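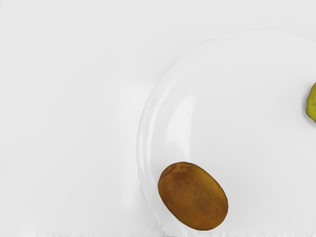 Clear glass plate on a pale tabletop

The Trillow Clear Dinner Plate

I've been selling tableware out of my little shop in Bidley for a good while now, and the Trillow is the plate I keep going back to (I eat off one most nights, so I'm biased). It's a big, round, plain glass plate with no pattern and no colored edge. Whatever you put it on becomes part of the look – a striped cloth, a scrubbed old table, a paper placemat your kid drew on at school.

I first ran into it when Alcides Huanca brought a box over for me to try. He was fitting out the dining room at Clellis and wanted plates that wouldn't fight with the food. I took two home, made tomato salad, and called him before I'd finished eating!

What I like

It's flat enough in the middle that you can cut a pork chop without chasing it. The rim lifts just enough to keep gravy where you want it. It stacks well too, and I can get a full set into a cabinet that was never built for plates this size. Sliced oranges, beets, anything with a bit of color looks great on it.

What I'd warn you about

Clear glass shows everything. Fingerprints, water spots, the streak you missed with the towel. I give mine a quick rub with a dry cotton cloth before company comes and that sorts it out. Hard water is tougher, so try a splash of white vinegar in the rinse. Please don't put it in the oven or under the broiler. And don't pull it out of the fridge and pour hot soup on it, I've had that phone call more than once.

Dishwasher is fine on the top or bottom rack as long as the plates aren't knocking together.

Sizes and matching pieces

The dinner plate weighs 900 grams, so it feels solid in the hand. There's a smaller side plate in the same shape, and the Song bowl sits nicely on top if you like a layered table. I don't carry the oval platter anymore, sorry – the supplier dropped it.

Ordering

Plates come in boxes of 2, wrapped in paper with cardboard between them. Restaurants and caterers, send me a note before you order and I'll work out a price for you. The last delivery was 3,000 plates and 2,000 of those were already spoken for, so big orders may need a short wait.

If one arrives chipped, send me a picture and I'll mail you another. Keep the box until you've checked them all.

Page updated 10/05/2019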